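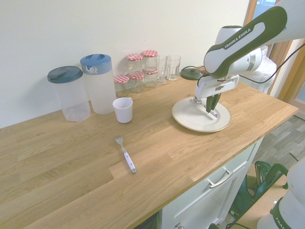 Washing running clothes in a rented kitchen

I travel for work most months and pack two sets of running clothes, so something gets washed every other day. Hotel laundries take too long and charge by the sock. If you have a kitchen sink or even a deep bathroom basin, you can do it yourself before dinner.

Rinse first

Turn everything inside out and run cold water through it as soon as you get back. Most of the salt goes at this stage. If you leave the shirt in a plastic bag until Monday you will need twice the soap and it will still smell on the next run.

Soap

Carry a small leak-proof bottle of liquid detergent. I fill a 200 ml one and it lasts me 12 washes. Dish soap is fine for a night or two, but use a few drops only or you will be rinsing until bedtime. Skip fabric softener. It coats technical fabric and the shirt stops moving sweat.

Soak for 20 minutes in lukewarm water, swish, drain, then rinse twice.

The towel roll

Lay the shirt flat on a dry bath towel, roll the two up together and kneel on the roll. Do shorts the same way. Wringing by hand stretches the waistband and pulls at the seams. Fatos Radonjić, who I ran with in Potoso, does his socks by stuffing them inside the rolled towel with the shirt, and I have copied him ever since.

Hang things where air moves. A shower rail with the bathroom fan on beats a closed closet. In Jukdale in August my shirt was dry by 6 a.m. on a window latch. In Pakzad in the wet season it took a full day, and I now bring a third shirt there.

Shoes

Take out the insoles and laces. Pack the toes with newspaper or paper towels, change the paper after an hour, and change it again before bed. Keep shoes off radiators and out of ovens, as the glue lets go. For mud, let it dry and knock it off outside with the soles together.

Bottles and soft flasks

Half a teaspoon of baking soda in warm water, shake, leave it overnight, rinse. Prop a soft flask open with a rolled paper napkin or it will stay damp at the bottom. Bite valves pull off and should be washed separately. 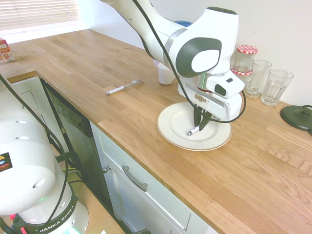 Can I put running clothes in the apartment's dryer?

Use the no-heat or low setting and take them out while slightly damp. High heat ruins elastic and can lift reflective strips. Check the lint filter before you start the machine, as the last guest may have left it full.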